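The Varnlow House

My aunt left me the house on Varnlow Street and 337 dollars in a coffee can, and I want to say up front that the can was the bigger surprise. I moved in on a Thursday in January with two suitcases and a lamp.

Ekaette Usman from next door was at the door before I had my coat off. "You'll want to know about the singing," she said.

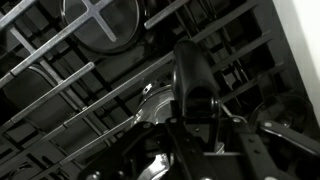
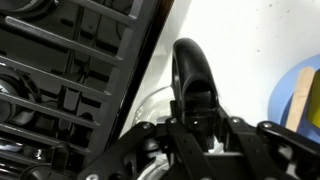

I laughed, which she let me do. Then she went home and left me a plate of fried plantains, and I ate every one standing up in the kitchen and didn't think about singing at all until 20 past two in the morning, when I heard a woman humming downstairs. Low, kind of lazy, the way you hum when your hands are busy. I lay there listing sensible things it could be (pipes, wind, somebody's radio over on Larkell) and then I went down, because apparently I'm that person. The kitchen was dark. I stood there and looked at what I could make out, the black slats with a bit of shiny metal catching the light between them, and I hummed back. Just the next line. I knew the tune, see. It was the one my aunt used to do over the sink when I was six and had to stand on a chair to dry the spoons.

It stopped. You know when somebody on the phone takes a breath? Like that.

In the morning I marched over in my slippers and told Ekaette everything, way too fast, and she just kept stirring her tea.

"She does the first part," she said. "Over and over, ever since the funeral. I figured she couldn't remember how the rest went."

"I only knew one more line," I said.

"Well, there's a man at Babalola's, the music store, he's got a whole wall of old songbooks. Take the bus. Don't let him charge you more than five."

So I took the bus! He wanted eight, I gave him six, and the song was on page 125, three verses and a chorus I'd never heard in my life. I practiced it all the way home under my breath, and a kid across the aisle moved seats.

I set my alarm for two and put the kettle on.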